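Freelance branch list
Posted in November by the branch secretary, Dekthorpe

Two people have asked about late payment at the Lindberg titles, so I am answering on the list.

On an earlier message, a member wrote:
> I filed a 965-word feature to the Mumetti supplement in the spring.
> It ran in full. The fee agreed by email was 130. I have sent the
> invoice twice and been told both times that it is "with accounts."
> Is it worth chasing, or do I write it off?

Chase it. Send the invoice again with the email that agreed the fee, and copy the section editor. Put the publication date in the subject line. If you hear nothing in 9 working days, forward the whole thread to me and the branch will write to Lindberg. We did this for a member at the Ambaye office last year over a kill fee of 500, and it was paid the same month.

Please don't agree to a new commission from the same desk while an old one is unpaid, unless you have a payment date in writing.

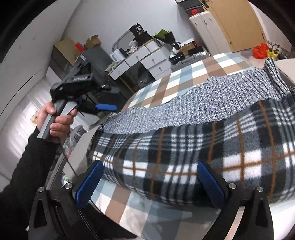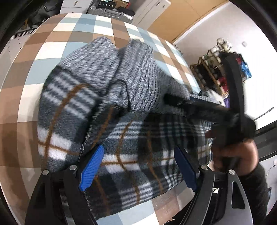
Plaid fleece and gray ribbed knit.

On the other question, about reuse: the Lindberg contract covers first publication in print and on the title's own site. It does not cover syndication. If your piece turns up in another paper, save a copy of the page and check whether you signed the newer terms, which do allow it for a further payment. I can send both versions to anyone who needs them.

The next branch meeting starts at 7 p.m. in the usual room. Late payment is first on the agenda.

Contact the list owner | Copyright Dekthorpe Freelance Branch | Back to top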